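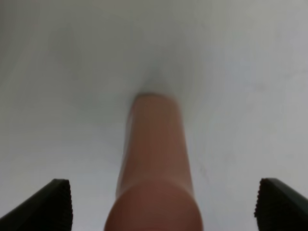 Kitchen drawers first, they're the worst and they go fast. Empty the whole thing onto a towel, wipe, then put back only what you used since last September or so. Rolling stuff is the real pain. Anything long, round and smooth like the tan cylinder up top, no label, no ridges, nothing to stop it, goes to the back of the drawer every time you pull it open. Lay it crossways, not front to back. Or fold a dishcloth lengthwise and wedge it alongside. Two minutes.

Unmarked things in general: write on them. Masking tape and a marker, one word. If you can't think of the word you probably don't need it. Out.

Drawer liners. Skip the sticky kind, you will be scraping it off for a whole weekend (ask me how I know). I use the grippy stuff from Sarken, 35 inches wide, cut with regular scissors. Cut it a hair small. If it buckles, it's too big, trim again. Crumbs lift out with the whole sheet and you shake it over the sink.

Sticky drawer runners — candle stub rubbed along the wood. Metal runners, wipe out the fluff before you put anything on them. Most of the time the fluff was the problem.

Fruit and veg next.

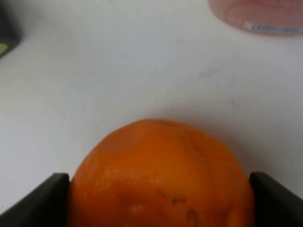
Buy less than you think. I was doing one big shop on Monday and throwing out half a bag of something every Sunday, so now it's two small shops and hardly anything goes. Sort when you unpack, soft ones to the front, eat those first. With citrus don't go by looks alone. A pale scuff across the middle or a few creases in the peel, like on this orange, isn't enough for me to toss it. Pick it up. Heavy for its size, keep it. Light, or a soft spot your thumb sinks into, cut it open today and see what you've got. Mold means out, and wipe down whatever was touching it.

Zest before you juice. Always. Trying to grate a squeezed half is misery. Zest freezes fine in a little jar, and a spoonful straight from the freezer goes into pancake batter without thawing. Juice goes in the ice cube tray. Label that too, lemon and orange look teh same frozen in bad light.

Onions and potatoes apart. Garlic with the onions is ok. Bananas by themselves, they ripen everything near them.

Tomatoes on the counter till ripe, stem side down. Herbs in a glass of water, change the water when you remember.

Now where to put it all. I went round and round on this. Plastic bins crack at the corners, wire ones leave dents in the pears, and deep ones turn into a place where things go to rot at the bottom.

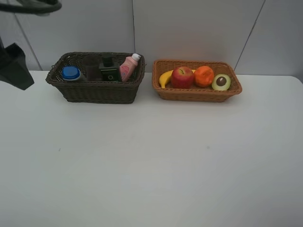

So go shallow if you can, and keep it to what fits in one layer. Ebbe Söderlund, who had the kitchen before me, left a note inside the cupboard door that said "IF YOU STACK IT YOU WILL FORGET IT." Still there. Still right.

Cleaning woven stuff: turn it over and bang it outdoors, then an old toothbrush and barely damp cloth. Dry it upside down, out of the sun. Don't soak it. Paper towel in the bottom saves most of the work anyway.

Wiping down. A squirt of dish soap in 500 ml warm water does nearly every surface I own. Fancy sprays mostly stay under the sink. The exception is the Studow paste for the burnt ring on the stove, small dab, leave it 25 minutes, then wipe. Wear gloves, it drys out your hands somthing awful.

Sponge smell — wring it and stand it on edge. If it still smells tomorrow, bin it.

Faucet dripping after all that scrubbing? Check you didn't just knock the handle. I did. Twice.

Freezer drawers next time, once I've chipped my way into the bottom one.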